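Zavix demo recorder, two months in

I went back and forth on the Zavix recorder for ages. The price made me wince, and we already had a pile of homemade scripts that sort of worked (if you started them in the right order and didn't breathe on the keyboard). What sold me was the promise of one button that starts the arm log, the fixed camera and the wrist camera together. If you've ever spent an evening lining up video with joint positions by hand, you'll understand why I paid up!

Setup took me most of a morning. The calibration wizard is friendly and the written guide is fine, though it skips right over naming your tasks, and you really want to sort that out before you record anything. I called my first task "pour" and then had to rename a whole batch when I added a second kind of pouring. Our main job is getting an arm to learn tabletop kitchen stuff — pick up a jar, tip it over a bowl, put it back — so everything I say comes from that sort of work.

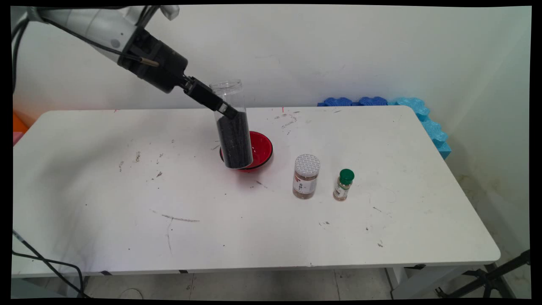

The recording itself is lovely. You tap the pedal, drive the arm through the task, tap again, and the episode lands in a folder with a little preview. If you botch it, hold the pedal down and it gets flagged as a bad take but kept, which I've come to like a lot because I want those for later. We now have 569 episodes in there, and more than 200 of them are pours. I've lost exactly none to sync problems. My old scripts can't say that.

Labeling is where it gets grumpy. You only get nine tags per project, and I ran out in the first week. There's also no way to search the notes you type, so if you wrote "spilled a bit" on a take, good luck finding it again. I export everything to a spreadsheet and search there, and it feels silly to be doing that with a tool at this price.

The wrist view deserves its own mention. I used to treat it as a nice extra, but for anything with clear plastic I now check that preview first, since the side camera tells me very little about how the fingers sit against the wall of the container. Zavix lets you pin it as the main preview. Do that on day one. I do wish the exposure lock stayed put between sessions, as mine goes back to auto every time I restart and I forget every single time.

Would I buy it again? Yes, with some grumbling about tags. I tried the Pernov recorder before this one and the syncing was nowhere near as solid. Four stars out of 5 from me.

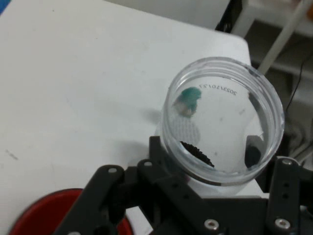 Jahangir Liyanage
Same problem with the tags. You can get around it a little by putting the object name in the task title and saving the tags for how the take went. Have you tried moving the bowl between takes? I recorded a whole week with mine in one spot and the policy fell apart as soon as I shifted it, so I had to start over in June.

Reply from the author
Oh, the title trick is good, I'm stealing that. And yes, I shift things every few takes now. I just wish the recorder would nag me about it!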